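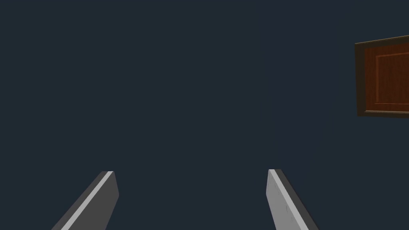 Mehrangiz Esfahani reckons you should never paint a room dark until you've lived in it through a November, and she told me so before I'd even got my coat off.

(Wait for the laugh. If there isn't one, carry on.)

I think she's half right. Most of us choose paint in spring, with the windows open, feeling marvellous about life, and then we meet the colour properly at four o'clock on a wet afternoon with one lamp on. So my first bit of advice tonight is dull but it works – leave the tester up. Mine stayed up for 36 days and I changed my mind twice!

Ask: who has painted straight from the little card? Hands up. Keep my own hand up.

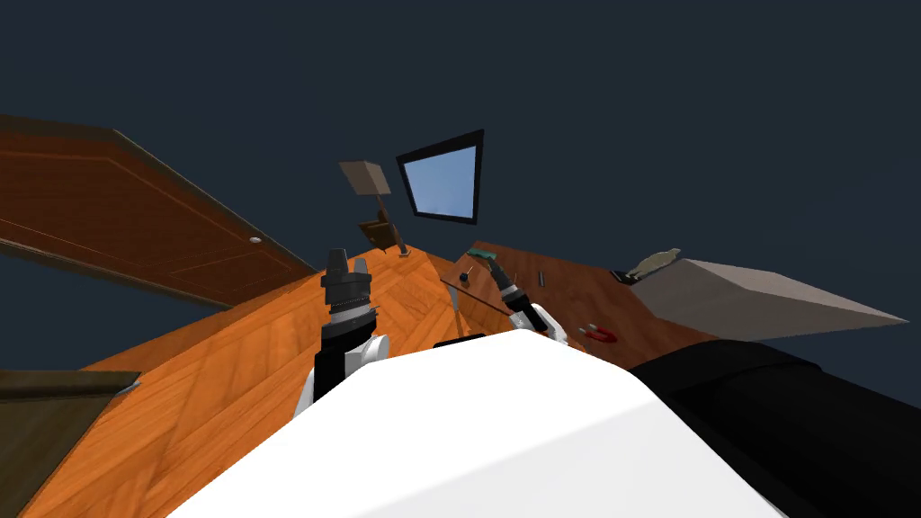 **Réka Bognár**

Weltside Evening Talks, May 17, 2025

Right, undertones. Don't rush this part, I gabbled it in rehearsal. A white is hardly ever just white. Hold it against a sheet of printer paper and you'll see the pink or the green or the yellow come creeping out. Same with greys, only worse, because a grey that looked lovely in the shop can go purple on you by teatime.

Pass the Lumell cards round now, one set per row. Remind people I want them back (I lost a whole fan deck last time and I'm still cross).

Tell the hallway story. Short version! I wanted a soft sage, I got hospital corridor, and I lived with it for 143 days out of pure stubbornness.

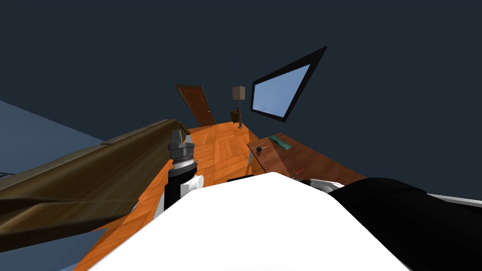
*Orange parquet with dark blue walls.*

Lighting next. Bulbs are cheaper than paint, so change the bulb first. Warm ones flatter reds and browns and can make a blue look a bit muddy. Turn the hall lights off and do the lamp trick with both bulbs. Check beforehand where the switch is.

Someone will ask about ceilings. I like them the same colour as the walls in a small room, and I know plenty of people can't stand it.
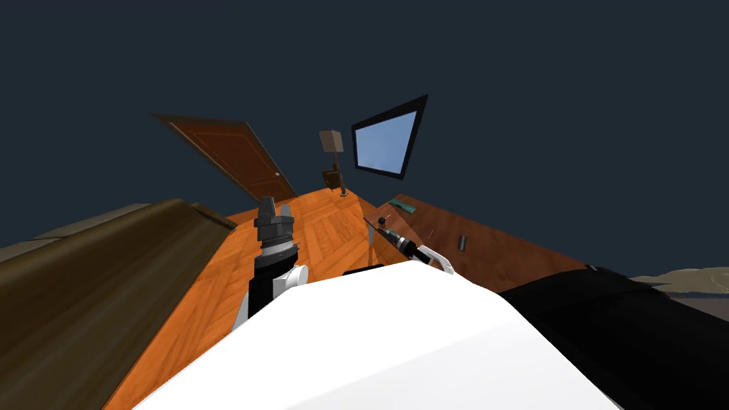

People forget that the floor is a colour too, and it's usually the one you can't afford to change. I plan everything else from there. If you've got something as orange as the parquet up on the screen, a navy like the one behind it will make it look more orange still, so you'd better be fond of it. If you aren't, try a big dull rug, or a wall colour closer to the wood, and see whether it calms down.

Questions. Then tea, and get the cards back before the biscuits go out.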